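Which fingers for thin plastic cups? Flat pads or the angled ones?

Leonor Sequeira
Hi all. I've got two arms facing each other over a bench cell and I'm trying to pick one set of fingers for both. The test is daft but it's been brilliant for finding faults: plastic cups and plastic wine glasses, plus one of those curly gold glass racks. I've tried the Jodach flat pads and the Ovmont angled tips (dearer, and slower to turn up). The flat ones hold a cup nicely on its side but I get nervous near the rack, as there's so little room between the wire and the glass foot. First two from the wrist cameras, last one from the fixed camera:
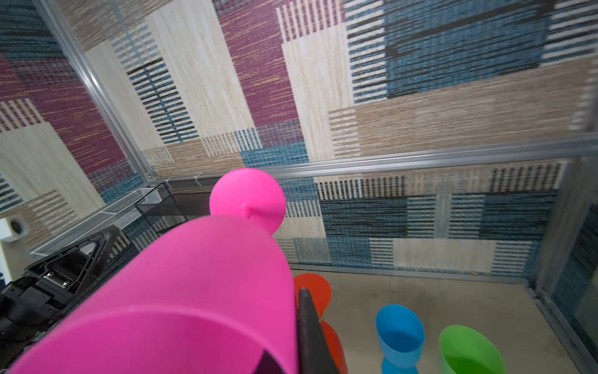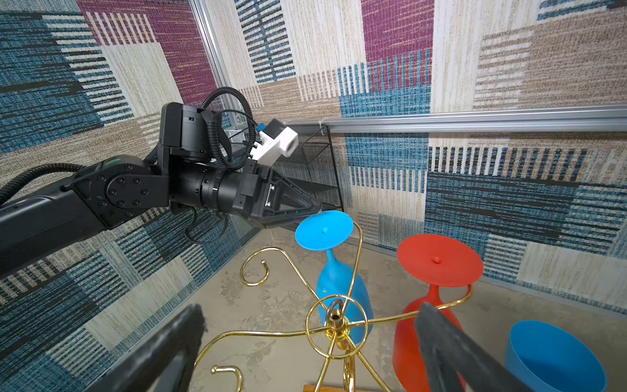
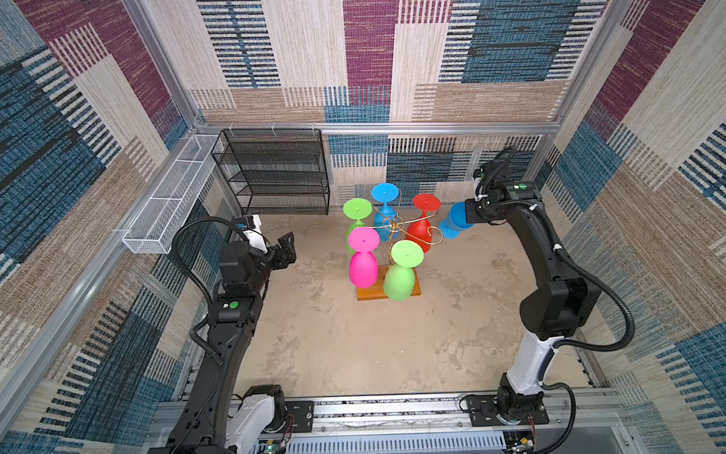

My budget is 2,000 for the lot, cameras included, and I'd love to keep the wrist cameras I have. Do I go with one type on both arms, or mix? And does anyone slow down for the last bit of the approach? I'm at 40 per cent speed all the way and it feels like watching paint dry!

Armindo Cardoso
Mix them if your controller lets you store a separate tool setting for each arm. I ran flat on one side and angled on the other from May onwards and only regretted it when I swapped arms and forgot to swap the settings (bent a rack hook, my own fault). For glasses hanging foot up I go for the stem from the side and leave the foot alone. Go full speed until you're 9 cm off, then crawl. Turn the grip force down before you blame the pads, too. Thin cups go oval and then they pop out.

veloso_fan
just get the Veloso ones, they grip anything

Comments

Hurance_user: Mine came to 2,737 with the cameras so watch that budget.

Leonor Sequeira: Ouch. Thanks Armindo, will try the stem approach tonight. What force do you start at?

Armindo Cardoso: Lowest it'll go, then up a notch at a time.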